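Hommont should stop trading its point guards

Another June is coming and with it another round of talk about who Hommont will send away. The name this year is Yi-chun Choi. Last year it was Hsin-yi Yu, and she went. I would like the club to sit this one out.

The case for moving Choi is easy enough to state. She has a year left on her contract, two clubs want her, and Illitard are said to be offering a forward and a first-round pick. On paper that is a fair price for a guard who shoots poorly from the corners and missed 17 games with a bad ankle. I understand why the front office would take the call. I don't understand why they would say yes.

A point guard takes longer to settle than any other player on the floor. A centre can join in the autumn and be useful by the second week, as long as she rebounds and sets a decent screen. A guard has to learn where everybody likes the ball. She has to know that Hui-mei Huang wants it early, before her defender has turned, and that the bench players tend to run the second option a step too soon. Choi spent most of her first season learning that, and for a good part of it she looked ordinary. She was booed at home in a loss to Pritent. By spring she was running the offence well, and the team had its best spell in years.

Yu went through the same thing before her. She was moved the summer after she had worked it all out, and Choi had to start again from nothing. If Choi goes, the next guard will start again too, and we will all sit through another slow winter wondering why the passes are going to people's ankles. 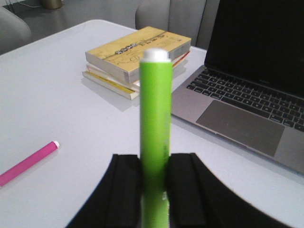

The coach, Yao-tsung Leung, has never complained about this in public. He has had 4 starting point guards in his time at Hommont and has rebuilt his playbook for each of them. I think he is too polite. A coach who has to keep going back to the simple sets never gets to the more complicated ones, and it shows in close games, when the other side knows what is coming. Hommont lost a lot of close games this year. Some of that is luck, but I have watched enough of them to think some of it is familiarity, or the lack of it.

There is also the matter of the crowd. The Hsieh Arena had 1,522 in for the first home game after Yu was traded and 2,184 in for the last one this season. Winning explains part of that. So does having a player children can put on the back of a shirt and still be wearing a year later. My niece has a Yu shirt she now sleeps in.

People will say that sentiment loses titles, and they will point to clubs that kept a group together too long. Fair enough – it happens. But those were old teams. Choi and Huang are both still improving, and Hsiu-ying Lau has barely started. This group has had one full season together.

If the club wants a forward, and it does need one, there are other ways to find her. It could use its own pick, or part with one of the three reserve wings who hardly play. It might have to accept a lesser forward than the one Illitard are offering. I would take that deal and keep the guard, offer her an extension before training camp, and let Leung have the same starting five two years running. He hasn't had that since he took the job.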